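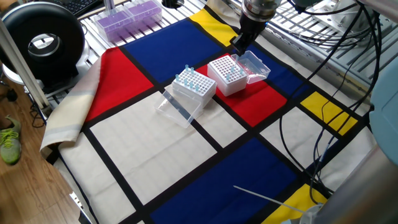 Did visitors need to book for the open day? Booking was only asked of groups, and everyone else could walk in at the front door and join whichever demonstration was about to start.

Open Day at Dotus: A Gallery from the Flernska Building

What a lovely, busy day we had! The doors opened at 11, the coffee was gone sooner than anyone had planned (sorry, we will order more next year), and by closing time the counter at the entrance stood at 1,031, a good deal more than we had chairs for. The demonstration people kept coming back to was the tube and tip box handling, and so we have put together a little page for those who stood at the back and for those who couldn't make the trip.

Racks, lids and a bright tablecloth

The white box with its clear lid flipped open stands on a red square, and the gripper hangs just above it and a little behind. Next to it is the smaller rack with its light blue caps, most of the wells still free. Plenty of you asked where to buy that cloth - we will find out and put a note on the Dotus site. 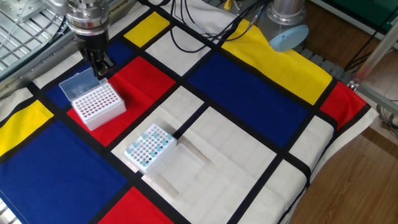
One tube at a time

Our talk in the Cruickshank Room covered how a gripper takes hold of something so small, and it ran over by a whole coffee break because the questions were so good. For anyone who missed it, the black fingers are closed on a single light blue tube toward the back of the rack, with its neighbors packed in around it.
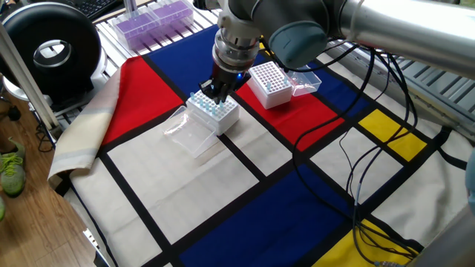

Bomatent wrote to us afterward that the talk was worth the drive, but that next time they would like to hear more about what happens when a tube is picked up crooked, and whether visitors might try the controls themselves. We would love that too, and the next open day is planned for September.

Gallery posted January 5, 2025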